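Unit 7: Household Water and the Small Town Supply

Course handout, Introduction to Public Works
Department of Civic Studies, Montecinos College
Revised February 9, 2020

Reading for this unit: the course packet, from the section on wells through the section on storage. Students should bring the packet to class and have the worksheet from Unit 6 completed.

1. Where the water comes from

A public water supply draws from the surface, from the ground, or from both. Surface water means rivers, lakes, and reservoirs. Groundwater is held in the spaces between grains of sand and gravel, or in cracks in rock, and is reached by wells. A layer that holds and yields enough water to be useful is called an aquifer.

Surface water is easy to reach and easy to spoil. Its quality changes with the weather, and a heavy rain can carry soil and farm waste into an intake within hours. Groundwater is usually clearer and steadier in temperature, but it may carry dissolved iron, manganese, or hardness minerals. A polluted aquifer can take decades to recover.

The town of Brukusell, used as the case for this unit, draws on two wells and keeps an old river intake in reserve. The intake was last used in December, when one well pump was taken out for repair.

2. Treatment

The usual steps for surface water are taken in this order:

Coagulation. A chemical, often alum, is added so that fine particles begin to stick together.
Flocculation. The water is stirred slowly and the particles gather into larger clumps, called floc.
Settling. The floc sinks in a still basin and is removed as sludge.
Filtration. The water passes through sand, sometimes with a layer of coal or carbon above it.
Disinfection. Chlorine or another agent is added to kill or disable germs.

Well water may need only disinfection. In Brukusell it is also passed through a filter for iron, which otherwise stains sinks and laundry.

A small amount of chlorine is left in the water on purpose. This is the residual, and it protects the water on its way through the pipes. Students often confuse the dose with the residual. The dose is what the operator adds; the residual is what remains after the chlorine has reacted with whatever is in the water.

3. Storage and pressure

Treated water is pumped to a tank on high ground or on a tower. The height of the water in the tank sets the pressure in the mains when the pumps are off. Each foot of height gives 0.433 pounds per square inch, so a water level 100 feet above a tap gives 43.3 pounds per square inch at that tap with no water moving. Once water flows, friction in the pipes lowers the figure.

Storage also evens out demand. Use peaks in the morning and again in the early evening, while the pumps can run at a steady rate through the night. Part of the tank is held back for fire fighting — this share should not be counted as available for daily use.

4. Worksheet

Work the following for the Grastisa district of Brukusell, where the tank level stands 76 feet above the lowest street. Find the pressure at that street with no flow. Then find the pressure on the second floor of a house there, 10 feet higher. Show all steps and give units.

Worksheets are due at the start of the next meeting. Late work is accepted only with written approval from the department office, Toneo Hall.

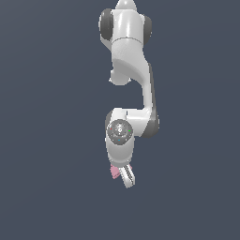

Why is some chlorine left in the water after it has been treated?
The remaining chlorine guards against germs that may enter or grow in the tank and the pipes before the water reaches the tap.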